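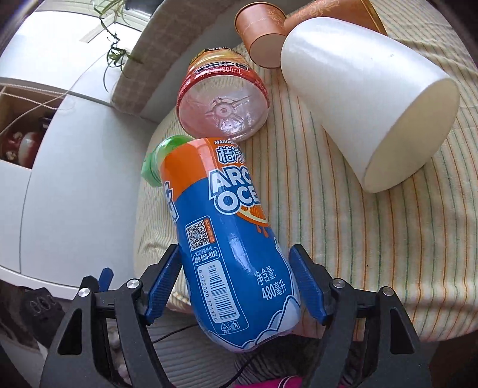 Brophy clears the cups before the October reopening

The break room at Brophy has had a good going-over this week, and not a moment too soon, if you ask the people who eat their lunch in it. Christos Gavalas, who drew up the plan, wants every bottle and paper cup sorted before the new shelves arrive from Cotex in October, and he has set aside 13 crates for the job – one more than he thinks he'll need.

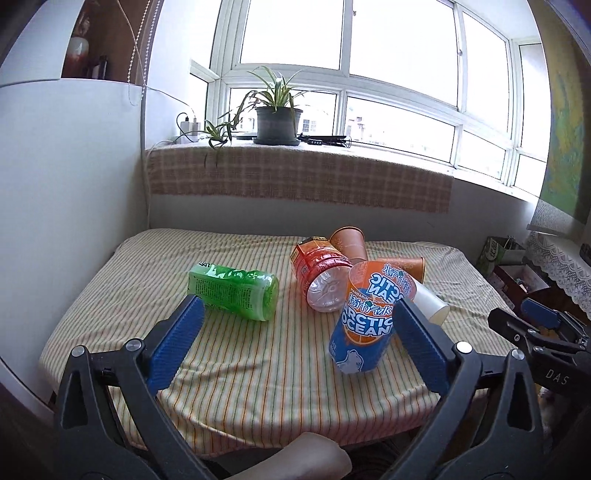
Gavalas has asked everyone to bring their empties to the big table and leave the sorting to him. Bottles will go into one set of crates and cups into another, and he would be ever so grateful if people stacked the paper ones first. The large clear cup with the polar bear and the orange slice on it goes with the plastics, please, however much it looks like a keepsake. Anyone with a crate to spare can drop it off in room 227 before the end of the month.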